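Slide 4 – who pays for the roads

Start with the May budget. The ministry listed 688 road projects and gave each one a district code but no town name. To find out what went to Tarnia and what went to Zedum, we had to match the codes by hand.

Tarnia got 2 projects. Zedum got more, but most were repairs carried over from the year before and counted again. Pause on this, people usually ask about it.

Then the local side. Murthy collects its own property fees and still waits on the capital to release them. The town has 2,223 registered households and 600 of them are on a road with no drainage. Read the figures slowly.

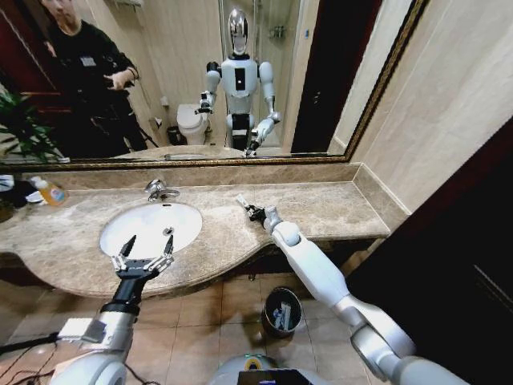
Dullance is the harder case. It votes for both blocs, so neither one claims it, and its requests sit with the regional office. Don't guess at motives here – stick to the dates on the letters.

Next slide: what a public project list should include. Town name, contractor, amount released. Skip the legal section if we are running behind and go to questions.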